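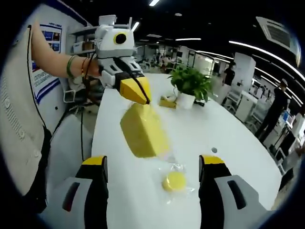 Two yellow sponges on a white table, the round one in a clear bag.

Hadik Relay Splits

Leg-by-leg times from age group swim relays, with takeoff times where the pad system recorded them. Maintained by Mitali Biswas.

Contents
splits.csv: 1,615 rows, one per relay leg
meets.csv: 58 rows, one per meet
rejected.csv: legs dropped during cleaning, with a reason code

The first pull held 2,000 legs. Legs with no final time, or with a split that did not add up to the team total, went to rejected.csv.

Columns in splits.csv
swim_id, meet_id, event, leg, stroke, age_group, course, split, takeoff, flag

Times are in seconds to two decimals. Course is SCY, SCM or LCM. No times have been converted between courses. An empty takeoff means no reading; a negative value means the swimmer left before the touch. Lead-off legs always have an empty takeoff and should not be pooled with legs 2 to 4, which use a flying start. 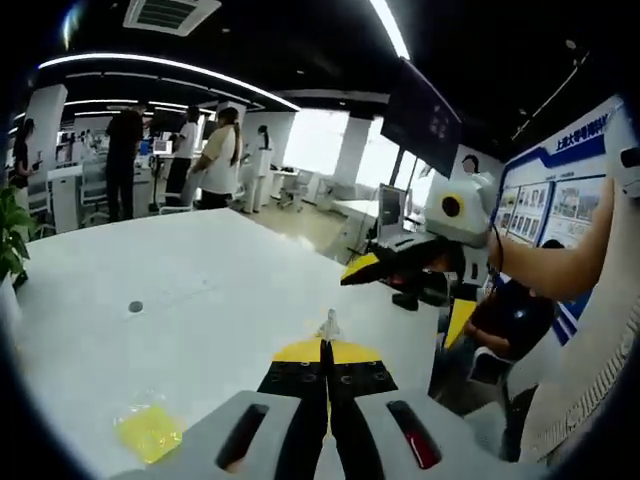

Last modified: July, 16:40

Sources
Most meets come from result files exported by the Jullon timing package. Meets at the Abeysekara pool were typed in from printed sheets and checked twice. These rows carry flag = M.

Known problems
Medley relays from 10 meets list the strokes in the wrong order. The stroke column has been fixed, but the event label is as printed.
Swimmers who turned a year older during a meet keep the age group they had on its first day.
Disqualified teams are included with flag = D. Filter them out before ranking.

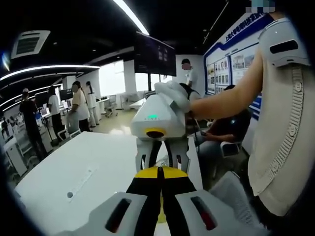

Page last changed in July

Privacy
Names and clubs were removed. The swim_id is not stable between releases, so do not use it to follow a swimmer from one version to the next.

Loading
Files are UTF-8, comma separated, with a header row. The Nalline reader needs the option blanks=null, or empty takeoffs are read as zero.

Corrections
Send the meet_id, event and leg along with a copy of the result sheet. Fixes go into the next release and are listed in changes.txt.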